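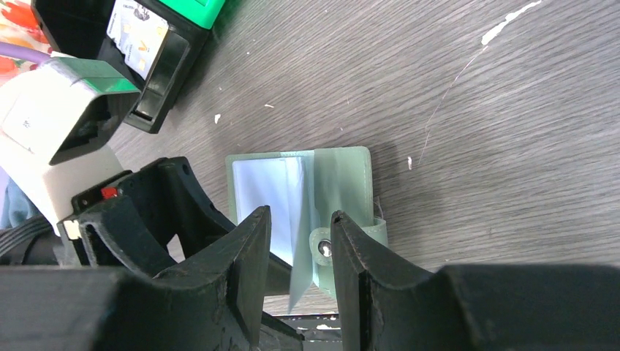

*Green snap pouch, on the table*

Hi Kenneth and everybody,

Okay, I've been meaning to answer this all month and August is nearly gone, so I'm going to type until my coffee runs out.

> **Kenneth Baluyot wrote:**
>
> I'm down to one drawer for all my small paper stuff (receipts, warranty cards, the folded instructions that come with everything) and it has stopped closing. My sister keeps hers in those plastic snap pouches and swears by them. Does anyone here use them for paper? Do they hold up? Also, where do you put packets of things, the little ones that slide behind whatever else is in the cupboard? I have a closet with a rail and one shelf, and that's the whole of my storage until we move out of Castillo.
>
> Kenneth

Yes to pouches! I've used them for paper for years, mostly the see-through kind in a color. Mine are pale green, just see-through enough that you can tell there's something in there, and they close with one little metal snap on the flap. Get the snap if you have the choice. I had zippered ones before and the sliders came off in my hand, first one and then the other, and I was left picking at the end of the track with a fingernail.

A couple of things I'd pass on. Fold your sheets *before* you go anywhere near the pouch, and lay the folded sheet on top to check the size. If there's no green showing around it, fold again. I used to stuff first and fold later and I ended up with warranty cards that looked like they'd been through the wash. And don't fill it so fat that you have to lean on the flap to get it shut. I keep 4 on the go: house, car, medical, and one that just says STUFF on a piece of tape (I know, I know).

I got mine from Watosen when they were clearing them out. Drerkedeck has some too but the plastic felt thinner to me, and the corners curled after a winter in the car. Edgardo Padilla likes them fine, so maybe I got a bad batch. Edgardo, speak up if you're reading.

Now the packets. I gave up on shelves for those. Anything in a packet goes in an open bin, standing up if it'll stand, lying down if it won't, and the bins sit right up against each other so nothing can fall down between. I have a black one next to two bright green ones, no lids on any of them, and I can look down and find the yellow and cream packet without moving a thing. Lids are where I always go wrong. If there's a lid I'll put something on top of the lid, and then I've made a shelf again, haven't I?
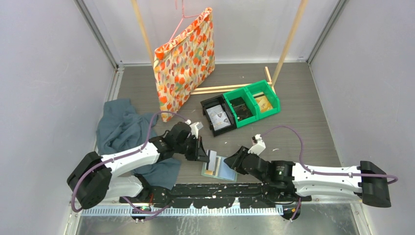
Since you've got a rail, Kenneth, I'd use it for more than shirts. A flat cloth bag on an ordinary hanger takes up next to no room and you can slide it along with the clothes. The tulip print one on the pink hanger is my favorite of the bunch, all orange and red and peach, and it cheers me up. It does wrinkle along the top hem and I've decided I don't care. Keep light things in a bag like that, scarves and so on, and leave the heavy stuff for the bins.

If you'd rather buy than bother, Kulten sells a hanging organizer with 2 rows of pockets. I tried my neighbor's and the pockets were too shallow for anything I own, but for socks it might be great.

One question back at you: how deep is that one shelf? If it's deep enough for bins, put them there and use the drawer for pouches standing on edge, like files. If it isn't, bins on the closet floor under the shirts, done.

And did anyone ever find a tape that peels off plastic without leaving gunk? Mine leaves gunk.

Talk soon!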